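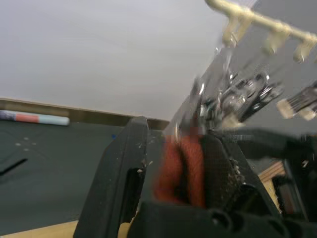 The gripper at close range, with something orange-red between its fingers.

Skuson Open Day – Frequently Asked Questions

When is it?
Friday afternoon, in March. Doors open at 2:00 and the last demonstration starts at 4:30.

Do I need to book?
Yes. There are 100 places in all, and groups go in 40 at a time. Write to Dagim Tefera at the front desk with your name and the time you want.

What will I see?
Robot arms working with household items at a table. Leif Egilsson runs the demonstration and takes questions as it goes.

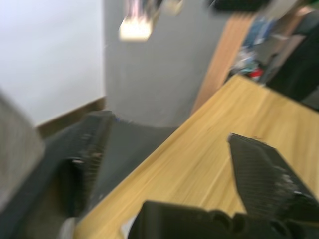
Over the tabletop, seen from just above the gripper.

Can I stand close?
You can stand behind the line on the floor. Please don't reach over the table while the arms are powered – they can start moving without a sound.

What is the sock task?
Two arms work at a hanger with small clips along its lower bar. Each sock has to be picked up, brought to the bar and clipped. 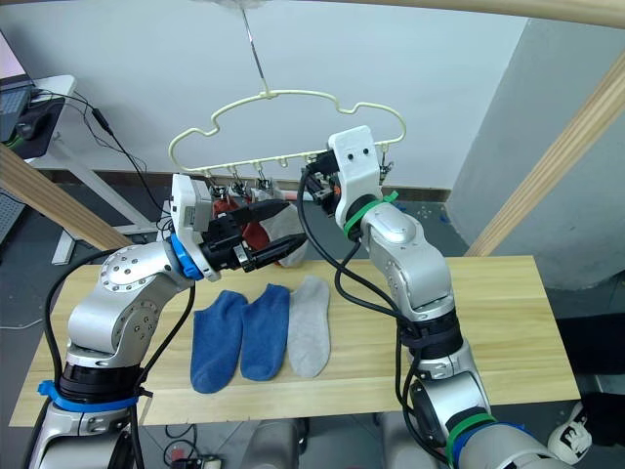 Socks are harder than they look. They fold over, stick together and never lie the same way twice, so expect some drops. Leif will let a run go on after a drop unless an arm needs to be reset.

May I take photos?
Yes, without flash.

Can children come?
Yes, from age eight, with an adult.

Is there parking?
The Dristwood lot is across the street and is free after noon. The Polen lot is for staff only.

Can my school or company get its own visit?
Sometimes. Ask Rui Carrilho and give two possible dates.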